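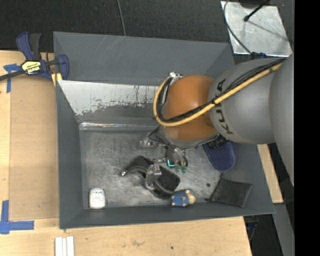

modari_nights
Member, Arms & Grippers board

Home | Boards | Arms & Grippers | Unanswered | Sign in

Arm keeps faulting out on low picks, only on one side of the bin

Hi all, I'm hoping somebody has seen this one. We've got a KUKA picking mixed junk out of a gray bin (toys, pouches, slipper type things, whatever we throw in) and since July it stops dead with a torque fault on low picks. Not every pick! It can go 20 in a row and be fine and then fault 3 times before lunch. It's nearly always when the gripper is down low AND the wrist has turned a long way round to line up with something lying diagonally, like the black curved thing it's going for in my picture. On the right side of the bin I basically never get it.

Stuff I've tried: slowed it down, re-entered the gripper weight, power cycled everything, swapped the fingertip pads (I know, I was grasping). The log from Plustesora, our picking software, just says "external force, motion aborted" and gives me a joint number, and it isn't the same joint every time, which is driving me nuts. Can I just raise the force limit? It's set to 2 on a scale I don't really understand.

The other thing is that twice now it has lurched a little when I hit resume, and I had a hand on the edge of the bin one of those times. Didn't touch me but I didn't love it.

14 comments | Share

2 answers

Answered by ivach_bench

Please don't raise the limit. I'd bet lunch it's your hose and cables. Look at how they come down over the orange joint and then go round in that big loop on the left. I can see one dark tie holding the bundle to the hose, up by where the orange meets the gray, and after that the loop has a lot of freedom. When the wrist winds up, that slack has to go somewhere, and the arm feels it as a push. It would also explain the joint number jumping around, depending on the pose.

Then look at the clamp on the upper left corner of your bin. The handles point straight up, right on the side where the loop hangs out! I can't tell from one picture whether they ever meet, but I'd move that clamp today or turn it so the handles are outside the bin.

To check it, put the arm in manual at the slowest speed you've got, stand back with the enable switch in your hand, and run one of the bad picks while you watch the loop the whole way down and back up. Then do it again with the wrist rotation limited in your grasp planner. If the faults go away you've found it. We had the same thing on our McPhee cell and we'd gone over 1000 cycles blaming the payload numbers.

About the lurch: that's what a snagged hose does, it's loaded like a spring when the arm stops. Hands out before you resume, and back the arm straight up in manual first. If there's no rule about that in your shop, make one.

31 found this helpful | 6 comments | Share

Answered by gearguy_e

could be payload too. did you redo the center of mass or only the weight? mine faulted all the time till I did that. also that fitting at the top of the loop sticks out a bit, I'd wrap it

2 found this helpful | Share

Reply from modari_nights

Moved the clamp and ran it slow. The loop goes tight on the way down, I could see it plain as day once I stopped staring at the gripper. Going to re-route it this week and I'll do the center of mass too while I'm in there. Thanks you guys!

Related boards | Back to top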